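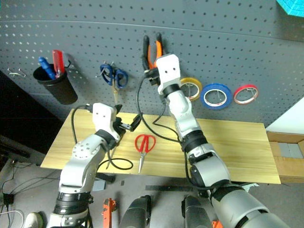
Pliers in their spot at the top of the pegboard, over my bench

How do I get pliers to stay put on a pegboard hook? (and what order should everything go in?)

zeinhooks_and_me
Asked 10th January - 1,253 views

Hi all! I finally have a pegboard over my bench after putting it off since August, and I love it, mostly. It's the gray kind with the small round holes in a regular grid, and the table under it is light yellowish wood. I moved most of my stuff out of a drawer so deep that I used to just buy a second pair of anything I couldn't find in it. (I own so many tape measures.)

My trouble is the pliers. I hang them up, I take them down, and every second or third time the hook comes away with them and goes rattling down behind the bench. Then I have to crawl. I've tried pushing the hook in harder, I've tried bending the back leg a bit, and for one week I tried masking tape over the bottom of the hook, which held fine but looked awful and left gunk on the board. The hooks are from a mixed bag of 200 that I got at the Terkport hardware place, and I'm starting to think that half of them were made for a different size of hole. A couple slide in with no effort at all and then wiggle like a loose tooth.

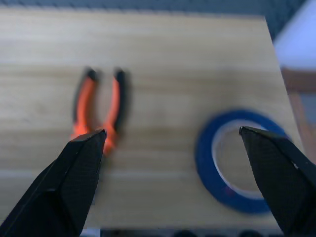 I also can't decide which way up pliers are supposed to hang. My dad's always went over a nail with the handles straddling it, but he had small pliers that more or less stayed shut. Mine like to sit open. When I put them down on the bench the handles spread into a wide V, orange side out, and if I hang them like that they take up the room of two tools and swing into whatever is next door. If I squeeze them shut they fit on a narrower hook, but then they slowly work themselves open again and off they come. Do I want a wider hook, or two hooks, or one of those little rails with slots? I saw a rail in the Zindby catalog that looked perfect, except that it was sold in a pack with eight other things I don't need.

The other question is what goes where. I put the pliers way up at the top because that's where I had a gap, and now I'm reaching across the whole table for the tool I use most. Is there any sort of system to it, or do you all just shuffle things around until it stops being annoying? I do small repairs mostly, lamps and drawer runners and the odd toy, plus a lot of wrapping parcels, if that makes a difference.

I'm happy to move anything!

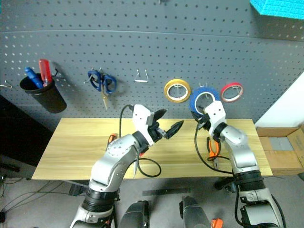

Gullosham Home Workshop Club > Help Board > Storage and Benches

3 replies, oldest first

drawerful_of_hinges

Take the hooks back and get ones that match your board. There are two common peg thicknesses, and the thin ones will go into the big holes but they won't stay. That's your loose tooth. Mixed bags are the worst for it. Bring one hook that fits well with you to the store and hold the new ones up next to it.

I wouldn't bother with the bending.

shelfish_in_zindby

Oh I have so many feelings about this, I redid mine three times last year!

First, the hook coming out. I agree with the reply above about the thickness, but even the right hooks will lift out if you pull the tool up and forward in one go, and everybody does that when they're in a hurry. What fixed it for me was locking clips, the little plastic ones that go over the hook and push into the holes on either side. You get a bag of them for very little and you only need them for the tools you grab a lot. Mine have been in for ages and I've lost exactly one (the dog had it). Some people use a dab of hot glue on the back leg, and that works too, only you'll swear at yourself the day you want to move it. And you will want to move it.

Second, pliers. Measure across the inside of the handles while they're relaxed, a bit below the ends, and get a hook or a double prong about that wide. The trick is to let them sit open the way they want to, handles down over the two prongs with the jaws at the top. If you hang them squeezed shut you're fighting them the whole time. Does one of your pairs have a spring in it? Then it definitely wants the wide hook. You already have an empty wire hook near the middle of the board, the one with the slanty sides, just left of the yellow tape. Have you tried them on that? It's right there and it isn't doing anything at the moment. I can't tell how wide it is from here, so don't blame me if it's too small!

Third, where things go. I sort by how often my hand goes to a thing and ignore what family it belongs to. For you I'd keep the three tapes together as they are, and if you're wrapping parcels a lot I'd hang the scissors right beside them. At the moment they're on the other side of that empty hook, so you could shift the scissors over and put the pliers where the scissors are now. Or swap the two if the wider hook suits the pliers better. Try it for a week before you buy anything.

The screwdrivers in the cup are fine. I'd straighten the cup though, it's leaning a bit, and if it's on one hook a second one lower down will stop that. The blue handle and the red handle going off in different directions doesn't matter with two of them, but once you've got five or six in there you'll be fishing around for the right tip. At that point I went over to a strip of wood with holes drilled in it. Took me one evening and it's ugly and I adore it.

There's a spare hook at the far left as well, a little bent one. I'd use it for the other orange-handled tool if that doesn't have a home yet, assuming it's got a loop or a hole to hang by.

oldvise

Draw around them. Marker on the board, or cut the shape out of paper and stick it up if you don't want to commit. Then you know what's missing at the end of the day.

Also check what's behind your pegboard. You need a gap back there for the hook legs to swing into, about half an inch. If the board is screwed flat to the wall the hooks never seat properly and no clip in the world is going to help you. I had mine flat on the wall for years and thought pegboard was junk. Put some strips of wood behind it and it was a different board.

Don't get the Zindby rail. The slots are too close together for anything with fat handles. Had one, gave it away.

zeinhooks_and_me
Comment on the reply by oldvise

Ohhh. I just shone a flashlight down the side and there are strips behind mine, but they look skinny, maybe a quarter inch? So that could be part of it too. I'm going to try the clips first because I'm lazy, and compare my hooks with the thicker kind when I'm next over in Terkport. And I'm holding off on the rail, thank you, that's saved me some money!

shelfish_in_zindby
Comment on the reply by oldvise

Quarter inch is tight but I've seen it work with the short-legged hooks. Ask for those at the counter, they don't always have them out on the shelf.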